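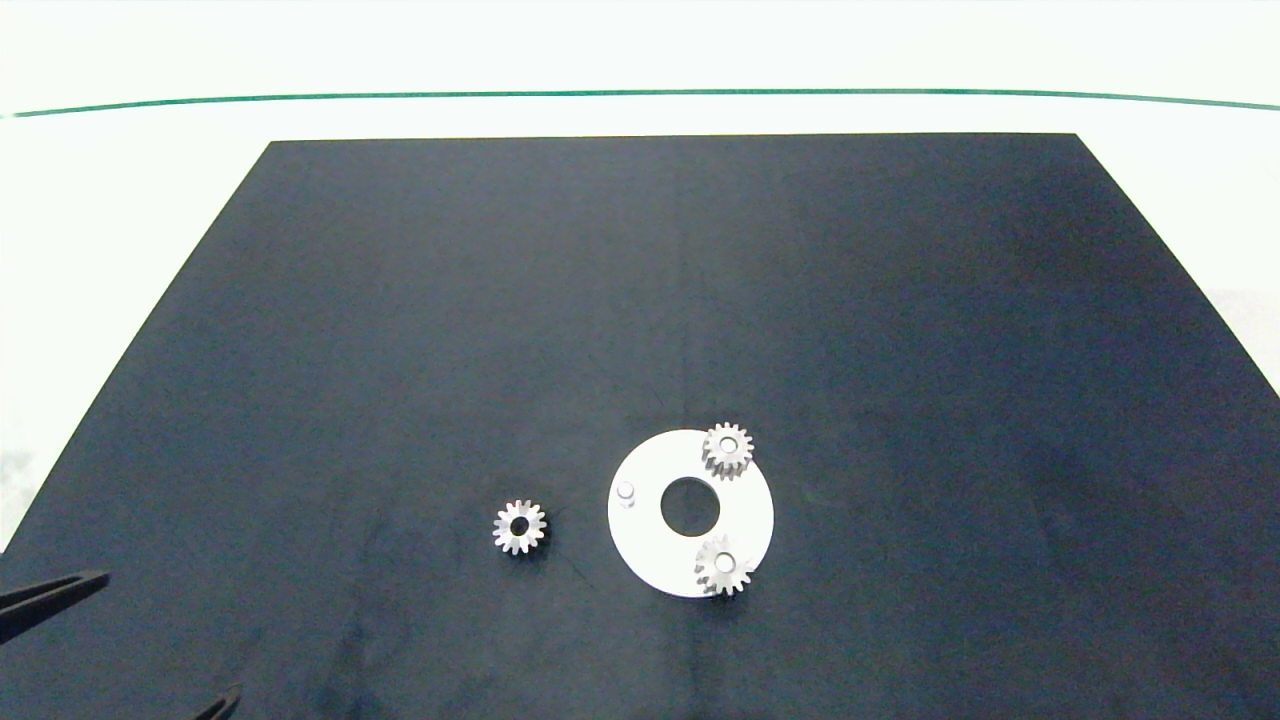 1/ I have now spent an entire evening on a planetary gear set that is meant to go together in 15 minutes. The instructions say so on the first page, in a cheerful font. I have started to take the font personally.

2/ For anyone just joining: this is the Besson kit, the white one. A round carrier plate with a hole in the middle, some little gears that sit on it, and a ring that goes around the whole business. It teaches children how gearboxes work. It is teaching me other things.

3/ The idea is simple enough. The small gears sit on the plate, the sun gear goes in the center, everything meshes, you turn it and feel like a Swiss person. My gears prefer to lean out over the rim like passengers on a ferry.

4/ Step 4 of the booklet reads, in full, "Place the planets." Thank you, Besson. I'll get right on that.

5/ A word about work surfaces, as three of you have asked. White parts on a white table is a game for the young. I went dark underneath back in March and have lost far fewer gears, although I do now see every speck of dust in the house.

6/ I did look at the proper mats. Akano makes a lovely one with a grid printed on it and a price that suggests the grid was done by hand. Dark and plain will do me fine. A gear doesn't know what it's sitting on.

7/ The crease down the middle is my one complaint. Small round things find a crease the way water finds a basement. I put the plate down to the right of it and try not to lean on the table.

8/ Someone from the Netico forum says to iron it. Someone else from the Netico forum says never, ever iron it. They have been at this for 17 replies and I believe one of them has been blocked. 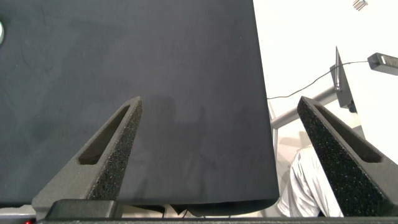
9/ Fabric opinions, then. Dark gray with a bit of a suede look is kind to small parts and merciless about smudges. Let the hem hang down. I tried tucking it under once and ended up with a ridge I could have skied on.

10/ Back to the gears. I've gone through the old Vilcombe build thread, which has 30 pages and one useful sentence: turn the sun gear a tooth at a time and let the planets come to you. The other pages are about glue.

11/ Do not use glue. I say this as a person who owns a very nice white paperweight from the previous kit.

12/ If you're ordering one, get the spare gear bag at the same time. It costs next to nothing on its own and then they charge you shipping as if it were a piano.

13/ Going in again after dinner. Ring last, phone in the other room, no coffee near the cloth. Will post if it turns.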